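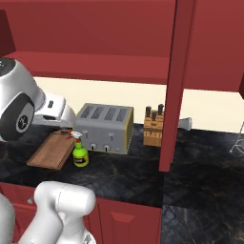 Teaching the toaster levers by remote: gamepad, headset or leader arm?

kettleandtoast wrote:
Right, I'm stuck and would love some opinions. I'm recording demos in the simulated kitchen (the red one with the black marble worktop) and the task is pushing down one lever on the four-slot toaster. I drive the arm with a gamepad and I've done 50 demos so far. I kept 27. The rest I binned, mostly for clonking the chopping board on the way in or sending the green spray bottle flying. The levers are tiny!! How is everyone else steering?

Rathjen_fan wrote:
Bin the gamepad, seriously. I swapped to a leader arm (you hold a little copy and the sim one follows) and my hands just knew what to do. Also your gripper's hanging over the back of the board, so you've got the whole toaster to get round before you even start. Can you come in from higher up?

kettleandtoast wrote:
Higher up I hit the cupboards, ha. There's not masses of room under that shelf. A leader arm sounds lovely but what do they cost?

stultix77 wrote:
Going to disagree with the leader arm crowd. I recorded 558 demos on a gamepad for Zistora and the policy came out fine. Slow is fine, wobbly is fine. What hurt me was stopping dead halfway while I thought about it, and then the robot learned to stop dead as well. Plan the route, then press record.

Rathjen_fan wrote:
558 on a gamepad, your poor thumbs. I still say smooth demos beat lots of jerky ones.

I-seul Pyo wrote:
Can I ask what you did with the binned ones? I'd keep any where you bumped something and then carried on and got the lever down. I chucked all of mine back in November and the arm had no clue what to do after a nudge, it just pressed thin air next to the toaster. Move the bottle between takes too, or it'll learn that one spot by heart.

stultix77 wrote:
Not sure about keeping bumps. Mine started bumping things on purpose!

I-seul Pyo wrote:
Did you trim off the bump itself? I start the clip just after it.

stultix77 wrote:
No, I left the lot in. Fair point.

kettleandtoast wrote:
Ooh, I can do that, the raw files are all still on the drive. I'll trim those tonight and record 3 more with the bottle shoved along a bit. Rathjen_fan, send me the link for that leader arm anyway, my thumbs are sore.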